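Forum Hernska > Software > Planung und Regelung

Zweiarmige Planung: rechter Arm bleibt stehen, sobald der linke ein Tuch hält

Skundcombe
Guten Tag zusammen, ich habe ein Problem mit der Bewegungsplanung und hoffe, dass jemand von Ihnen es kennt. Wir verwenden zwei Arme an einem Tisch, die Planung läuft über Nonow, Version 4. Der linke Arm soll Stoff greifen und anheben, der rechte soll inzwischen andere Gegenstände am Tisch verschieben. Jeder Arm allein funktioniert gut. Wenn aber der linke ein Tuch hält, findet der Planer für den rechten keinen Weg mehr und bricht nach 1500 Millisekunden ab. Im Log steht nur "start state in collision". Ich habe die Toleranz schon kleiner gestellt, das hat nichts geändert. Die Punktwolke kommt von der Kopfkamera, mit 12 Bildern pro Sekunde. Ist das ein Fehler der Kalibrierung, oder muss ich das Tuch irgendwie anmelden? Vielen Dank im Voraus und Entschuldigung für mein Deutsch.

Zein_user
Kalibrierung neu machen. War bei mir auch so.

randnotiz
Ich glaube nicht, dass es die Kalibrierung ist, sonst würde auch der einzelne Arm Probleme haben. Die Meldung sagt, dass schon der Startzustand ungültig ist. Das bedeutet, dass der Planer irgendwo am Arm oder am Greifer Punkte sieht, die er für ein Hindernis hält.

Bei einem starren Teil hängt man das Objekt an den Greifer an, und der Filter nimmt die Punkte heraus. Bei Stoff passt die angehängte Box fast nie, weil er in Falten liegt und bis auf den Tisch hinunterhängt. Die Punkte außerhalb der Box bleiben in der Karte. Dazu kommt noch das Kabel am Greifer, das meistens nicht im Robotermodell steht. So ist mein Aufbau, mit ähnlicher Aufgabe: 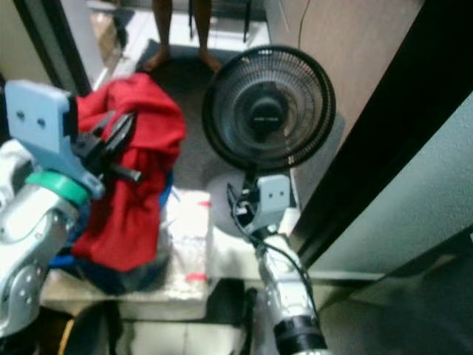 Linker Greifer am roten Tuch, rechter Greifer beim Ventilator. Das schwarze Kabel läuft in einem Bogen am Unterarm entlang.

Ich würde so vorgehen:
Zuerst die Karte leeren und sofort planen. Geht es dann, liegt es an den Punkten.
Danach den Selbstfilter am rechten Unterarm um 4 Zentimeter vergrößern, damit das Kabel darin verschwindet.
Für das Tuch keine Box verwenden, sondern die Punkte unter dem linken Greifer segmentieren und als eigene Gruppe führen. Kontakt zwischen dieser Gruppe und dem Tisch muss man erlauben.

Durchsichtige Folie auf dem Tisch macht bei mir auch falsche Punkte, aber das ist ein anderes Thema.

Skundcombe
Danke, mit der leeren Karte plant er sofort. Den Selbstfilter habe ich vergrößert, jetzt ist der Startzustand gültig. Die Segmentierung vom Tuch probiere ich noch, da habe ich bestimmt wieder Fragen.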